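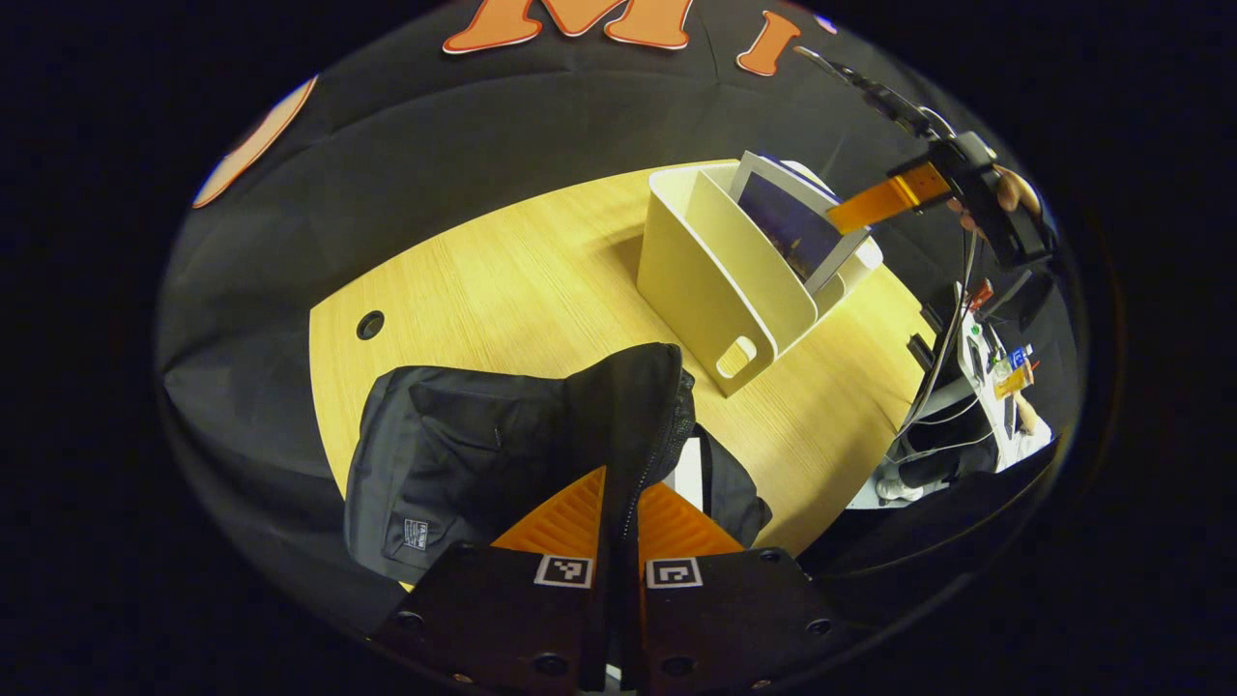
Figure 2. View from the left hand-held gripper during a trial. The fingers are closed on the edge of a black quilted bag; a second gripper reaches toward the magazine in the white holder.

3.2 Construction of the hand-held grippers

Both grippers were built in the shared workshop at Kiltgate, on evenings when the large bench was free. The finger plates are black and have a row of small screw holes along the edge, so the pads can be moved without making a new plate. Each finger carries two orange ribbed pads (Figure 2). We first used smooth pads, but thin fabric slipped out of them when the operator lifted with one hand only. The ribs were proposed by Oliwia Głowacki, and the mold for them went through several versions before August.

One square marker is fixed on the upper face of each finger. The opening of the gripper is computed from the distance between the two markers, and no encoder is needed in the handle. This worked well in our room after we changed to a matte print. With the earlier glossy print the marker was lost each time the lamp stood behind the operator.

3.3 Table setup and objects

All trials were done at an oval table with a light wood-grain top, in front of a black fabric backdrop. We selected objects that behave differently under the same grip. The bag is soft and changes its form when it is pulled, while the magazine holder is stiff but light, and it moves easily if the operator touches the side wall. The operators were asked to keep the wrist relaxed and to stop if a cable became tight.

We recorded 80 trials with the bag and 100 with the magazine. Valdemar Hviid and Elínborg Ingvarsson checked the recordings separately - trials where one of the markers was hidden for a long time were removed before training. The calibration of the fingers was repeated after each change of pads.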